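How to Request Your Own Case File After Changing Attorneys

Applies to: civil matters, closed or ongoing
Last reviewed: 1 May 2020

A client who moves from one attorney to another needs the file to move too. In most states the client is entitled to the bulk of it, even when the first attorney was let go on bad terms. The steps below cover a written request, the usual delays, and what to do with the papers once they arrive. Rules differ by state, and a state bar's ethics page controls over anything written on this one.

Before you start

You need the following:

The signed fee agreement, with any later changes to it
The case number, if a lawsuit has been filed
The date the attorney's work ended
The name and mailing address of the new attorney, if there is one
A form of ID that matches the name on the file

If the matter was handled under a maiden name or a business name, note both. Firms index by the name used at intake. A request under a different name can sit unmatched for weeks.

Step 1. End the representation in writing

Skip this step if the attorney has already withdrawn or the case is over. Otherwise send a short letter stating that the attorney no longer represents you as of a given date. If a lawsuit is pending, the court may have to approve the change. Until it does, the first attorney stays on record and court notices keep going to that office. Ask the new attorney to file the substitution form before you do anything else. Check the court docket a few days later to see that the change was entered.

Step 2. Write the request

Keep it to one page. Use plain wording:

"I request my complete file in the matter of Kurup v. Tritport, including letters, emails, pleadings, discovery, expert reports, medical records, photographs, notes of witness interviews, and billing records. Please send electronic items in electronic form. Please release the file to Fengying Liang, whose address is below."

Sign and date it. If two people were joint clients, both should sign. For a company, an officer signs and gives a title. For a deceased client, attach a copy of the court paper naming the personal representative.

Do not argue about fees or the quality of the work in this letter. Those subjects go in a separate letter, or in none.

Step 3. Send it so that receipt can be shown

Certified mail with return receipt is the usual method. Send the same letter by email on the same day. Keep the mailing slip, the receipt card and a copy of the letter together.

Step 4. Set a date

State a date by which you expect the file. Many states say only that it must be turned over promptly, with no fixed number of days. For an inactive matter, 30 days is a workable figure. If a deadline is near, say so in the first line and give the deadline. Example: "Answers to interrogatories are due in 11 days."

Step 5. Know what may be held back

Items normally released:

Everything the client supplied
Everything filed with or received from the court
Letters and emails to and from the other side
Expert reports that have been paid for
Signed contracts, deeds, wills and releases

Items that vary by state:

The attorney's private notes and drafts
Internal memos on staffing or conflicts
Expert reports that have not been paid for

Copying costs also vary. Some states put the cost on the firm, others let the fee agreement decide. Read the agreement before paying an invoice for copies.

Step 6. Deal with a lien

A firm that is owed money may claim a retaining lien, meaning a right to hold the file until it is paid. Some states allow this, some do not, and those that do often make an exception where holding the file would harm the client's case. In a contingent fee matter the more common claim is a charging lien, which attaches to the settlement and leaves the file free to move. Ask the firm to name in writing the type of lien and the rule it relies on. Pass the answer to the new attorney.

Step 7. Follow up

If the date passes, send a second letter with the first one attached. Address it to the managing partner by name. If that gets no answer, the new attorney can ask the court for an order, or you can contact the state bar. Several bars run an informal help line for file disputes, and a call from the bar often settles the matter without a formal complaint.

Step 8. Check the file on arrival

Do this within five days, while the firm still has the matter in mind.

1. Compare the pleadings with the court docket, entry by entry.
2. Look for gaps in the email dates.
3. Open every disc and drive. Confirm that the files can be read.
4. Confirm that originals came back as originals.
5. List what is missing and send the list in writing.

Keep the papers in the order received until the new attorney has seen them. Order can matter, for instance where an exhibit was clipped to the letter that came with it. Write on sticky notes, never on the pages.
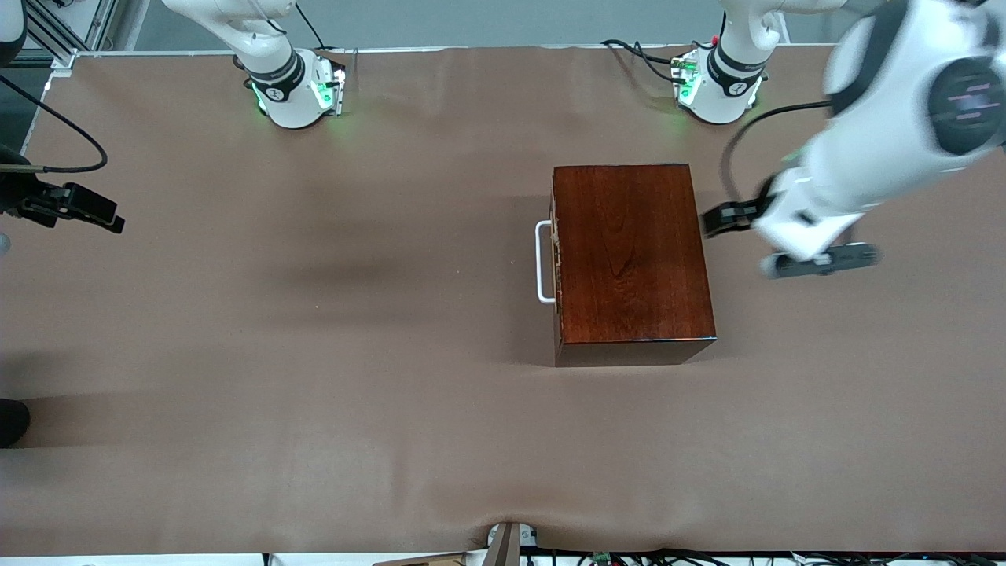 Originals should be stored apart from copies. Put each one in a plain sleeve without punching holes or removing staples, and label the sleeve, not the document. Scan both sides of every page, including blank backs that carry a stamp or a fax line. Give the new attorney the scans first and hand over the originals in person, against a signed receipt that lists each item.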